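Progress report to the Siqueira fund, first part of the grant period
May 27, 2024

Dear colleagues,

With this letter we report on the work at the old tile and mold archive in Pistow, for which you gave us support in December. The report follows the order of the work plan. Where we are behind the plan, we say so in the same paragraph.

**Cataloging.** We have now entered 1721 items in the catalog. Most of them are pattern sheets, order books and letters between the Pladumura works and its customers. The order books were slower than we thought, for the handwriting changes often and many words are shortened in a way that only the clerks understood. We made a list of these short forms and it is now kept at the front desk. A visitor who reads old ledgers for pleasure corrected five of our readings, and we were glad for it.

The letters are finished up to the box marked "Notcombe". This box holds the complaints of one customer over many years, almost always on the same question: the color of the glaze did not match the sample. We have decided to catalog these letters one by one and not as a group, as the answers from the works give recipes that we did not find in any other place.

**Storage.** The new shelves are standing in the north room. Three of the old cabinets could be kept after cleaning. The others had damage in the back boards and we gave them away. The boxes you paid for arrived in two deliveries, and the second delivery had the wrong lids. The supplier changed them without cost, but we lost three weeks - this is the main reason why the packing is not complete. We expect to finish it before the end of summer.

The humidity in the north room is now steady. In the south room it still goes up after heavy rain. We asked for two offers to repair the gutter on that side and will send you both with the next report. We do not ask for extra money at this point.

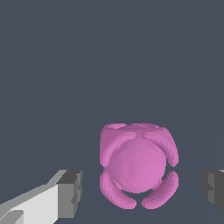 *Computer rendering of a rounded form in pink, with a smooth sphere in the center and curved lobes around it.*

The website itself is not yet open to the public. The search page works for title and year, but not for color, and color is what most people ask us for by phone. We need one common list of color names before we can add this. The works used at least six words for what we would call green, and we do not want to lose them, so the list will have a modern name and the old names next to it.

**Open days.** We held two open days in the spring. The first was quiet, as it fell together with the market. The second was full from the morning, and we had to bring chairs from the school. Many guests brought family papers to show, and some of these papers we were allowed to copy. We would like to hold the next open day in the autumn, after the packing.

**Spending.** The table of costs is attached. Shelves and boxes are within the budget. Transport was a little higher than planned, and printing was lower. With your agreement we would move the rest of the printing money to transport. Please let us know if you need a separate letter for this change.

**Next steps**

- finish the packing in the north room
- complete the "Notcombe" letters
- prepare the list of color names and test it on the search page
- send you the two offers for the gutter

We thank you for your patience with the late delivery of this report. If a visit is possible in the summer, the archive is open on all weekdays except the first of each month, and the key to the south room can be asked for at the front desk.

With kind regards,
The archive office, Pistow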